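Cusico Audience Reports for Children's Media

Cusico is a viewing measurement service for producers, broadcasters and licensing teams that work in children's programming. It is offered by Hurnia under annual subscription and covers both short-form video and full episodes.

Subscribers receive a monthly report for each title they register. The report sets out total views, average viewing time, repeat viewing and the share of the audience on phones, tablets and connected televisions. Figures are given by market and by language version. No personal data on individual children is collected or sold.

Product details

Titles per standard subscription: 15
Markets covered: 9
Comparison titles available in the library: 128
User accounts included: 2
Report formats: PDF and spreadsheet
Report language: English

Additional accounts may be purchased at any point during the subscription term. Historical data is supplied on request for titles already held in the library.

The current edition was released in May 2018. It adds a separate table for songs and compilations, which were previously counted with full episodes. Existing subscribers will be moved to the new layout with their June report.

Orders and renewals are handled by Róisín Coughlan, Client Services. Questions on method should be addressed to Li-hua Mok, Research.
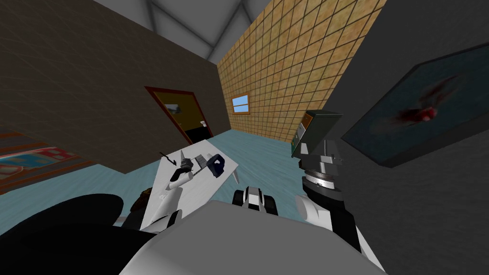

Reading time: 2 minutes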